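The Slowest Busboy in Clerwood
Two arms, one breakfast, and the long wait for a machine that can set a table

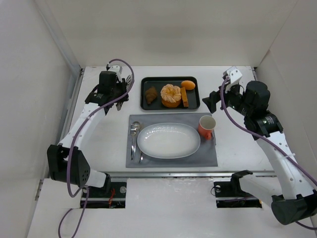

What counts as a chore

Socorro Quintero ran the breakfast room of a 80-seat hotel restaurant before she went to work for a robotics company, and she still holds the opinion, common in her old trade, that anybody who can't set a table in under a minute should be sent to do something easier, like management. Her current trainees have two arms each, no legs, and no ambitions in management that she knows of. They do not come close to a minute.

I spent two days with her at Arango, which occupies the back half of a former carpet warehouse in Clerwood, between a tire place and a shop that sells only aquariums. The company wants to build a machine that will lay breakfast. It does not want to build a machine that cooks breakfast, or a machine that chats with you while you eat it, and the staff get a little short with visitors who bring up either one. The job is plate, fork, spoon, cup, pastry. A nine-year-old will do it for a dollar, with complaints.

The trouble with forks

On my first morning the plate was already down on its gray placemat when I pulled up a stool, with a fork and a spoon to the left of it and a coral-red cup at the upper right. Behind the mat sat a black tray with a croissant, a bun, a slice of bread and a large round pastry with a ruffled top that I would have eaten without a second thought if anyone had offered. The plate was empty. The left gripper was busy with a bundle of silver utensils. The right one hung in the air near the cup, holding nothing, like a man at a party who has put down his drink and can't think what to do with his hand.

I am no expert, but I have raised two children, and I noticed the spoon. It was touching the fork, and its handle ran off at a bit of an angle beside the plate. I asked Quintero whether this counted.

"In my dining room, no," she said. "Here we'd call it a discussion."

The discussion has been going on for most of a year. Somebody at Arango has to decide what "set" means, and write it down, and then defend it against engineers who would like the definition to be a little looser on Fridays. Does a fork have to be parallel to the placemat? How parallel? May a spoon lean? At home you settle these questions by not caring. A machine has to be told precisely how much not to care, and the people telling it turn out to disagree along lines that seem to have a lot to do with their mothers.

Forks are harder than they look for another reason. A fork is thin, shiny and low. Lying flat, it offers very little to grab, and a gripper with blocky fingers has to come down almost to the tabletop without hitting it. Shine confuses cameras. And cutlery travels in packs: reach for one fork in a handful and its cousins come along for the ride. Yaneth Usuga, the engineer who runs the grasping work, keeps a drawer of bent ones.

"People always ask about the croissant," she told me. "They think it's going to get crushed. I'd take 200 croissants over one teaspoon."

Pastry, it seems, is forgiving. It's fat enough to find and it has sides you can hold, and if you set it on the plate a half inch to the left of where you meant to, the world goes on. The big round ones are harder because of their width. The bread is a nuisance when it stands on its edge. The bun is slick. But everybody has a favorite, and Usuga's is the croissant.

Keeping score

Arango's internal benchmark is a run of 573 table settings, each starting from a slightly different mess. I was shown the sheet for the latest one, dated Wed 30 August, on the condition that I not print the result, which I will describe only as a number that made Quintero sigh and Usuga look pleased. They were looking at the same cell of the spreadsheet. Usuga saw where it had been last November. Quintero saw a room full of people waiting for their coffee.

The speed is easier to talk about, because anyone on a stool can time it. A complete setting, on the attempts I watched go well, took 4 minutes. That is a long time to watch a fork move. I found myself leaning, the way you lean when someone else is parking your car. At one point an arm approached a cup, stopped, thought, backed off and approached again from the same direction at the same height, and I was seized with such a strong desire to just hand it the thing that I had to sit on my fingers.

Quintero says everyone does this. New hires last a day or so before they reach over and get told off.

What she contributes, besides the standards, is the order of things. The engineers had first taught the arms to work from left to right, which looks tidy on a diagram. She had them put the plate down first, as any server would, so that everything else has something to be next to. The failures dropped the same week. She also moved the cup. The engineers had it going down early, where a passing wrist could catch it, and she asked them how many of them had ever carried a tray. One had. He'd been fired.

The competition, such as it is

Other companies are at this too. Fastley, which started in warehouse packing, has a shirt-folding station that does very nice work on shirts it has met before. I brought one of my own to their demo in the spring, a linen thing with a missing button, and it came back looking like something you'd find behind a dryer. Zistton makes a dish-loading arm for cafeterias and will happily show you a video of it. I have asked three times to see it in person. They have sent me the video three times.

I don't say this to be mean. The shop floor got its robots decades ago because the shop floor was willing to meet them halfway: same part, same spot, same bolt, all day long. Kitchens meet nobody halfway. The cup is wherever you left it. Somebody bought new spoons. The butter is on the placemat, for reasons known only to your brother-in-law. Most of what we call a chore is a small pile of decisions with a wet rag on top, and the decisions are the part that's expensive.

Which is why Arango isn't aiming at your house, at least for now. The first customers, if they come, will be places that set the same breakfast over and over and can't find anyone to come in at five in the morning to do it. Hotels, mostly. A hospital group has been by. Quintero did the five o'clock shift herself for years and is not sentimental about it. When I asked whether she worried about putting her old crew out of work, she said her old crew had put itself out of work by quitting, one at a time, and that the last one to go had been her.

She does worry about the middle stretch, when the machine is good enough to buy and not good enough to leave alone. Somebody will have to stand next to it and straighten the spoons. She has seen dishwashers sold on the same promise, and she has the forearms to prove it.

Breakfast, eventually

On my second afternoon Usuga let me reset the table between attempts, a job that normally goes to whoever is newest. You put the pastries back on the tray, you stack the plate, you gather up the silver, and you scatter things a little, though not in the way you scattered them last time. I was bad at it. I kept making the same mess, and Usuga kept coming over to make it worse.

Then I set the place myself, for comparison, while Quintero held the stopwatch. Plate, fork, spoon, cup, croissant. I thought it went well. She walked around to my side of the bench, looked at it for a while, and turned the cup so the handle faced the other way.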